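Dishwasher quit in March. The repair quote was $700 and the guy from Pruvudis said a new one with the plumbing work would run $2,000. I said I'd think about it. Still thinking. A thread on washing dishes by hand every day.

1/ Household is me, my husband and two teenagers in a rental-size kitchen in Sonwood. Single sink, 27 inches of counter to the left of it, stove to the right. No second basin.

2/ Order matters more than soap. Glasses, then silverware, then plates, then bowls, then pans. I knew this from my mother and ignored it for years. When I go out of order the water is gray by the time I get to the glasses.

3/ Scrape everything before it goes near the sink. We keep an old spatula just for that. Egg and oatmeal get cold water first. Hot water sets them.

4/ The rack. I bought a cheap wire one and it rusted at the feet. Then a bamboo one, which got black spots underneath. The third one has held up. It goes on a cloth, and the cloth gets hung up at night.

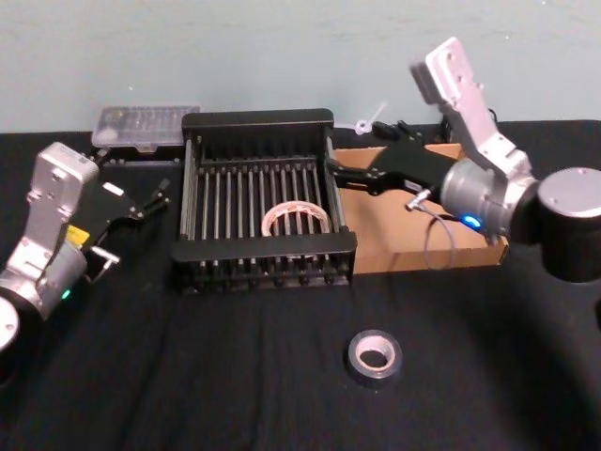
Black dish rack on a black cloth.

5/ On cloths: dark ones don't show coffee. They do show every bit of lint and flour. I have both and reach for the dark ones.

6/ My neighbor Edeltraud Janssen ran the kitchen at a church camp up at Betel Lake for most of her life. She came over, watched me wash a skillet, and told me I was using too much soap. A teaspoon in the basin, she says. I was using a long squirt per pan.

7/ She also doesn't towel-dry anything except knives and cast iron. Everything else air-dries. I tried it her way for a month and stopped going through a stack of dish towels a week. 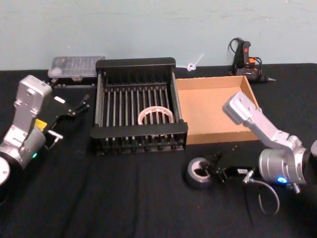
8/ That did mean finding somewhere for it all to sit while it dries. Two loads a day works for us, one after breakfast and one at 7 pm. If I skip the morning load, the evening one doesn't fit and I end up with pots on the stove.

9/ Teenagers: I tried a chart. I tried paying. What stuck was that whoever didn't cook washes, and the other one puts away. Arguments still happen, mostly over whether a pan "needs to soak." A pan may soak until bedtime. That's the rule now.

10/ We also own fewer dishes. Four of us don't need 16 cereal bowls. I boxed up half of everything and put the box in the hall closet. We've opened it once, for a birthday. 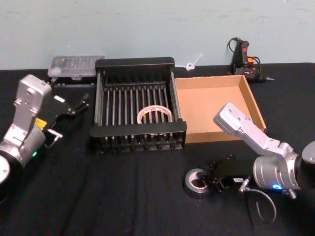
A few household items out on the black cloth.

11/ Someone asked about the water bill. It went up a little in April and came back down when I quit running the tap the whole time. I haven't kept good enough records to say more than that.

12/ Hands: wear gloves if you're doing this every day. Mine cracked the second week. Lined gloves, one size bigger than you think.

13/ Will I replace the dishwasher? Maybe before Thanksgiving. For now it holds the baking sheets, and it's a pretty good cabinet - the racks slide out and everything.

14/ If you have a way to keep a sponge from smelling after three days, please reply. I've tried the microwave.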